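Does a city job-creation credit require proof of new positions?

Posted in: Local Government and Public Spending

Our town council in Brimwood is considering a tax credit for employers who agree to add jobs. The draft ordinance allows a business to reduce its local property tax over a period of 8 years if it "commits to the creation or retention of employment." I attended the hearing on Sunday afternoon and read the draft afterward. I was unable to find any section that states how many positions must be created, what they must pay, or what happens if they do not appear.

The council's summary says that the program "will strengthen employment in the region." No estimate is attached. When a resident asked for one, the reply was that projections would be prepared after adoption.

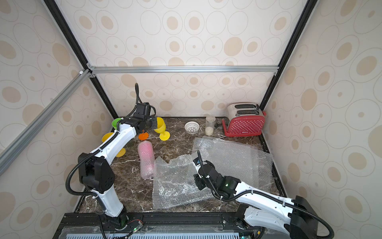
The first applicant is expected to be Jernby, which at present employs 200 people at its site on the east side of town. Under the wording as I read it, the company could keep the same 200 people and still receive the full credit. I would like to know whether this reading is correct, whether such wording is usual in local ordinances, and what a resident may properly request before the second vote. I do not oppose the credit in principle. I wish to submit a written comment that is accurate.

Posted by Veston Road Resident

Tse

Your reading appears to be correct, subject to one caution. The words "creation or retention" allow an applicant to qualify by keeping its present staff. Some ordinances use this wording on purpose, for example where an employer has given notice that it may leave. In that case the text normally requires evidence of the risk, such as a signed statement from an officer of the company. If your draft has no such requirement, you may reasonably ask that one be added.

The caution is that the ordinance may not be the whole of the arrangement. In many places the ordinance only authorizes the credit, and the binding terms appear in a separate agreement with each employer. Job numbers, wage levels and repayment terms are often placed there. You should ask the clerk in writing for the following:

The form of agreement the town intends to use.
Any fiscal note prepared by staff, including drafts if your state's records law allows their release.
The date on which the number of existing employees will be fixed.
The name of the office that will review the annual reports.

The third item deserves particular attention. If the starting number is fixed after hiring has begun, or left to the applicant to choose, later figures will mean very little. A written comment should quote the section number and propose replacement wording. Comments of that kind are easier for council members to act upon than a general objection.
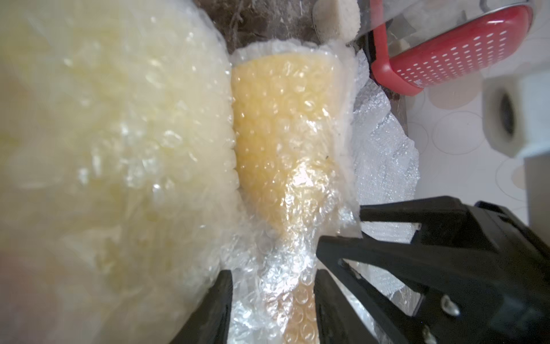

brimwood_ratepayer: The agreement will not help if there is no repayment clause. Veston passed a credit like this and gave it to 6 companies. Only 5 filed the yearly report, and the town had no power to do anything about the other one. Ask for repayment in the ordinance itself, so that it cannot be bargained away later.

Third Ward Reader

These programs are all the same. The company gets the money and the jobs were coming anyway. Vote them out.

Tse

In reply to the comment concerning repayment: I agree that the duty to repay should be stated in the ordinance. The amount and the schedule may be left to the agreement, provided that the ordinance sets a minimum. It should also say that failure to file a report suspends the credit for that year without further action by the council.

As to whether the jobs would have come in any event, this is difficult to establish for a single employer. The council may still ask each applicant to state in writing what it would do without the credit, and may publish the answer with the application.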